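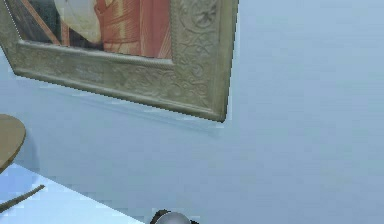
Comparing Two Wrist Cameras in Simulation Before You Buy Either One

Posted Saturday, July 25, 2020

I love this part of a project! You get to try out hardware you don't own, break nothing, and go to lunch with real answers. This page walks through how I compare wrist camera setups for a small arm in a simulated room. The two I was choosing between are the Nerkik, which has a narrow view, and the Willach, which is wider. Swap in whatever two you're looking at. The steps don't change.

What you need

A simulator that can render from a camera attached to a moving link. Any of the common ones will do.
A model of your arm with the wrist as its own link.
A room with some stuff in it. I use one called Tuvermont, which has a blue-gray wall, a big ornate picture frame, a wooden tabletop and a white surface nearer the arm.
Lens numbers for both cameras, from the data sheets.

Step 1. Put the camera on the right link

Attach it to the last link before the gripper, and check which way its axes point. Some simulators look down the negative Z axis and some look down positive Z. I get this wrong about every other time, so I render one view before doing anything else. If you see the inside of the arm, flip it.

Step 2. Match the lens

Type in the field of view from the data sheet. Watch out for horizontal versus vertical! My simulator wants vertical, and both data sheets gave horizontal. The Nerkik came out at 60 degrees after I converted it. Set the near clipping distance low enough that the gripper doesn't get sliced open when it closes.

Step 3. Look at a plain wall first

Point the camera mostly at the wall and study it for a minute. A flat wall shows you things a busy table hides: compression blotches, banding, brightness that drifts from top to bottom. A tilted frame is great for this too, since slanted edges make stair-stepping easy to spot. If you see jagged steps along an edge, turn up the anti-aliasing or render at double size and shrink it. Do this for both cameras with the same settings or your comparison is off from the start.

Check how much of the arm shows up as well. A rounded cap of gray metal poking in at the bottom is fine by me, and I even like having it as a reference. Half the view filled with wrist is a problem, and moving the mount forward usually fixes it.

Step 4. Record one set of poses and reuse it

Please don't drive the arm by hand twice. Save a list of joint positions, then play the same list for each camera. My list has 185 poses: some high and looking across the room, most of them low over the work surface. Trilok Tripathi wrote the playback script I use (thank you, Trilok!) and it waits for the arm to settle before each render. That wait matters if your controller overshoots a little, as mine does.

Step 5. Run the task

Now for the fun part. I have the arm reach for a small block using only what the wrist camera gives it. Run each camera with the same random seeds and the same starting positions. I did 3000 reaches per camera, overnight, with the simple position controller that came with the arm. Log these for every reach:

final distance from gripper center to block center
whether the block was in view at the start
whether it left the view on the way down

The third one turned out to be my favorite. The narrow camera gave cleaner detail up close, but it lost the block on sideways approaches. The wide one kept hold of it and was a bit mushy at the edges.

Step 6. Change one thing and run again

Try a different gripper on the same wrist. I swapped in the Srisuk two-finger model, which has longer fingers, and the Nerkik suddenly looked much better because the arm stops higher above the block. So compare the camera and gripper as a pair if you can spare the compute time.

Step 7. Add some mess

Perfect renders flatter every camera. Add noise, a little motion blur, and a delay of 5 frames, then rerun a smaller batch. Delay hurt my results far more than noise did, and it led me to rewrite the controller to slow down near the block.

If your numbers look strange

Both cameras give the same result: check that the second camera is really being loaded. I once compared a camera with itself for a whole afternoon.

Distances are off by a steady amount: your mount offset is probably in the wrong units.

Everything is fine up high and bad down low: look at the near clipping distance again, then at shadows from the gripper.

I went with the Willach and the longer fingers. Next I want to try the same pose list with a second camera fixed to the base, and I'll put the settings up when they work.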